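23/10/2019, Araya bench, room 208

Slow start, good coffee, and then most of the day on two jobs that have been nagging at me since the move from Gotport: getting the tea tray settled into one arrangement that we can all put back the same way, and doing something kinder with the wire. I had meant to give the tray ten minutes. It took the whole morning, and I enjoyed it more than I probably should have!

The tray is the green one, the rectangular one. We tried the others last week and kept coming back to it (the gray one vanished against the floor of the bench, and I was forever reaching past it). Square piece down first, turned cornerwise, then the big plate with the painted sprigs, then the little bowl on the plate, and the cup on its own at the top, mouth up. I had the bowl in the dead center of the plate to begin with and it looked very proper, but it hid most of the painting and left me no rim to get hold of, so it has moved up toward the far side. The cup was on the plate for a while too. I don't recommend that. It leaves you with two things to mind every time you pick up one.
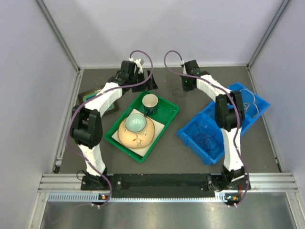 Tray as set, cup at the top. Cable bin to the right.

I know the plate isn't a match for the bowl. The plate came from the Susell box and the bowl from the odds and ends shelf, and I like them together, the pale blue-green sitting on the warmer color. If somebody wants to bring in a proper set before December they are very welcome, only please keep the same sort of sizes or we'll be starting over with the layout.

Now, the cables. When I opened the cupboard this morning I found that the last person to tidy (me, I think, from the handwriting on the tape) had simply poured everything dark and bendy into one blue bin and shut the door on it. I thought about doing the whole lot properly today, with Velcro ties and paper tags, and got as far as fetching the ties. Then I decided that what I wanted first was a fair idea of what a bin can hold before it becomes a nuisance. So the dark cables have stayed as they were, coiled along the bottom in their tangle, and I've put the bin down beside the tray where I can get at it from the front. The thin pale cord will have to come out and live elsewhere, as it springs up every time and catches on things.

The angle of the bin matters more than I expected, by the way. Set square, it crowded the tray and I kept knocking my wrist on the corner. Turned a little, there's a comfortable gap and both can be lifted out without moving the other.
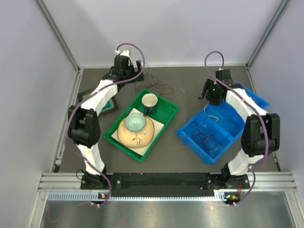

Hryhorii would coil everything over-under and hang it on pegs, and he says a bin is only a polite name for a knot. He did add that he would accept bins for anything shorter than his arm, provided the long leads go on the wall.

I take the point, and I've written "pegs?" on the order sheet next to the Callik part number, 2,017, which I'm copying down here so that I don't have to hunt for the catalog again. Pegs won't help with the thin stuff, though. The fine brown wire is a different creature altogether. It has no weight to speak of, so it doesn't stay where you lay it, and one strand always brings a friend along. You lift it, it arches up over itself, and the far end is still down among the rest. Chun-yin Liu suggested winding it onto cardboard, the way you would with embroidery thread, and I cut up the back of a notepad and made a few cards with a notch at each end. They're a bit flimsy but the idea is sound. Stiffer card next time, and a deeper notch.

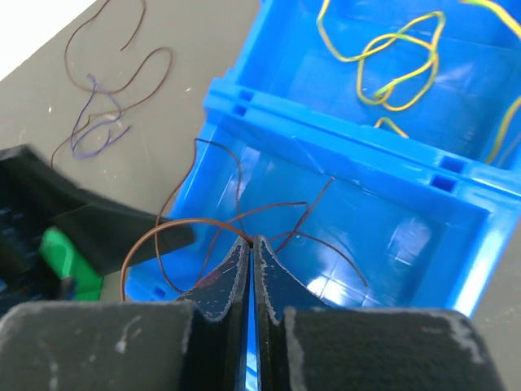
The other thing with the brown wire is to stop mixing it with anything else. I'd like one bin kept for fine wire only, and the dark cables in the other, and a strip of tape on each so there's no arguing. For length I'm going to standardize on 146 cm for the pieces we keep, that being the longest I can wind onto one of the cards before it starts slipping off the end. Offcuts can go in the jam jar.

Still to do: find the Velcro ties, which I put down somewhere sensible; wipe out the bins before anything goes back in; draw the tray layout on a card and tape it inside the cupboard door. Chun-yin has the good pens.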